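How do I fold dark clothes so they stay flat and I can tell them apart?

Posted in Home and Laundry

I moved into a smaller place in March and lost my hanging space. Almost everything I wear is black or navy, and it now has to go in two shallow drawers. I have two problems.

First, the folded pile never stays flat. I fold on the bed, it looks fine, and by the time it gets to the drawer one corner has slid out and the whole thing leans. The black items are the worst. They are wide and I can't get the bottom edge to line up with the top edge.

Second, I can't tell black from navy once they are folded, at least under the bulb in my bedroom. It is a 400 lumen bulb and pretty yellow. I went to work in one navy sock and one black sock twice last month.

I have a wooden table in the other room that I could use. Is it worth folding there, or does the surface not matter much? I don't want to buy a folding board if I can avoid it.

- dirden_flat

Killian Roussel

Use the table. A mattress gives under your hands, so you press one side down and the other side shifts. On a hard surface the fabric stays where you put it and you can smooth the air out.

This is the order I use for anything wide and dark:

Clear the table and wipe it. Dark cotton picks up every crumb and bit of dust.

Lay the piece out with the long side facing you. Take hold of both ends and pull gently, sideways only. Don't pull toward yourself or the lower edge will go off at an angle.

Get the top edge straight first and leave the lower edge alone. If it slopes, check the side seams before you blame your folding. Cheap tops twist in the wash and the hem will never match the shoulder. On those I fold to the seams and ignore the hem.

Smooth from the middle out to the ends with a flat hand.

Fold in from each side, then up from the bottom in thirds. Stop when it is a little shorter than the drawer is deep.

For the colors, sort before you fold. Do it in daylight if you can. Put navy at the left end of the table and black in the middle, and keep to that every time. A pale table is easier for this than a dark one, but a warm brown wood is fine. Navy next to black is easy to see when they are side by side. It is one on its own that fools you.

Change the bulb too. I put a 700 lumen daylight one in my closet and the sock trouble stopped.

guerin_guy

just roll them. never folded a shirt in my life and its fine

Banafsheh Golestani

I agree with the table, but I would add a couple of things.

Denim and thick cotton should not go in the same stack as thin tops. The heavy piece slides and takes the others with it. I keep jeans in their own row, standing on the fold, with the waistband down. If you only have two drawers, put a shoebox lid between them.

Don't fold straight out of the dryer. Let things lie flat on the table for a few minutes first. Creases set while the cloth is warm, and on black you get a pale line down the front that looks like a mark. If you already have one, a damp cloth and a cool iron on the inside will usually take it out.

I do mine a few at a time, laid across the table with the navy on the left, and I finish the black one in the middle before touching the next.

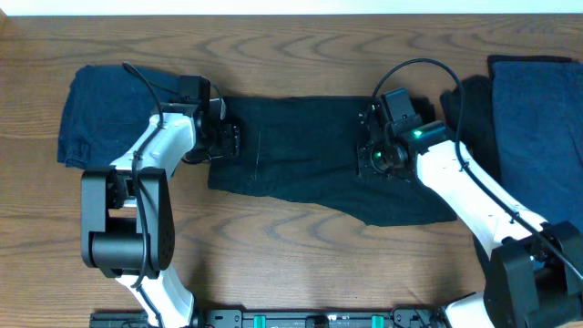

dirden_flat wrote back that the sideways pull fixed most of it, and that the sloping hem was a twisted seam on three of the tops. The navy and black are in separate drawers now - jeans went on the shelf.

Comments

ivulham22: The seam thing is real. I had a black tunic that I refolded every week for a year before I looked at the side of it. Washing on a shorter spin seems to help with new ones.

Starwood_Jo: Does anyone have a trick for lint? My table is clean and I still end up with fuzz on everything black.

Killian Roussel: Wash towels separately. That was most of it for me. A damp rubber glove gets the rest off before you fold.

MPK: A stitch of white thread inside the waistband of anything navy. Takes a minute and works in any light.

Contact us | Terms of use | Copyright Ivulham Home Help | Back to top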